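Restaurants Should Stop Handing Out Disposable Chopsticks by Default

28 January 2022

I order takeout more than I should, and a drawer in my kitchen holds the proof. It is full of paper sleeves, each with a pair of throwaway chopsticks inside, and it no longer closes. When I cleared it out last week I counted 198 pairs. I had asked for none of them.

My view is simple. Disposable chopsticks should be something you request, in the same way that you request extra hot sauce. Places that serve food at a table should go back to washing real ones.

The takeout half of that ought to be easy. Most people eating at home own forks, and a lot of them own chopsticks. The kitchen packing the bag has no way of knowing, so it drops in a pair for each dish, and often one more to be safe. A box to check on the order form would settle it. The noodle shop nearest to me, Varkley, added one in June. The default is no utensils. If you want them, you check the box and they come in the bag. The owner told me she buys far fewer cartons now and that complaints lasted 2 weeks, mostly from regulars who had not noticed the box.

The table half is harder, and I don't want to pretend the objections are silly. I washed dishes for 4 years when I was younger, and chopsticks are a nuisance in a commercial machine. They slip through the rack. They have to stand in a basket, loosely packed, or the middle ones come out with rice still stuck to them. Then somebody has to sort them into pairs, and if the restaurant has bought from more than one supplier over the years, the lengths don't match. At the end of a double shift I would have paid to have the whole basket taken away.

Asanka Herath, who ran the kitchen where I worked, had a fix that I have not seen anywhere else. He bought one kind and only one kind, the same length and the same color, and threw out everything older. Any two sticks made a pair. Sorting went from a job to a reach into a bin. He also kept them out of the sink, where people let them soak and the wood swells. They went straight into the basket and then into the machine. A set treated that way lasted a long time.

The second objection is hygiene, and I think it gets more respect than it deserves. We eat off plates that strangers have used. We drink from glasses that strangers have used. Forks go in the mouth just as far as chopsticks do, and very few diners ask for theirs in a sealed sleeve. If a restaurant can't be trusted to wash a stick, I would not trust it with a spoon or a cutting board either. Old wood with cracks in it is a fair worry, and the answer is to replace the cracked ones.

Cost is the third. A throwaway pair costs pennies, and washing has costs of its own in water, soap and wages. I can't give a figure that would hold for every kitchen. What I can say is that the dish room is already running, and a basket of chopsticks rides along with the rest of the load. Disposables have to be ordered, stored and hauled out with the trash, and the trash bill is rarely counted when owners tell me the cheap ones are cheaper.

There is also the matter of eating with them, which matters to me more than it probably should. The cheap kind has to be snapped apart, and it seldom snaps straight. One side takes a chunk of the other. You get splinters and you rub them together, which some people consider rude to the cook. A decent pair has some weight and an even taper, and it makes noodles easier to pick up.

I would not support a ban. Food trucks have no room for a dish machine, and a hospital cafeteria may have good reasons to want single-use everything. Somebody eating lunch in a parked car needs utensils in the bag. Ask for them and get them. I only object to the automatic handful.

As for my drawer, I gave most of the sleeves back to Varkley. The young man at the counter looked at the bag for a while and then took it. I kept 17 pairs for guests and for staking tomato seedlings, a job they do fairly well. 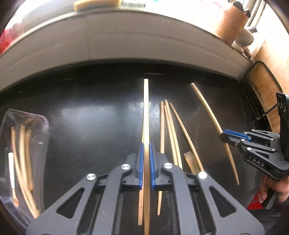

Wooden chopsticks over a black tabletop.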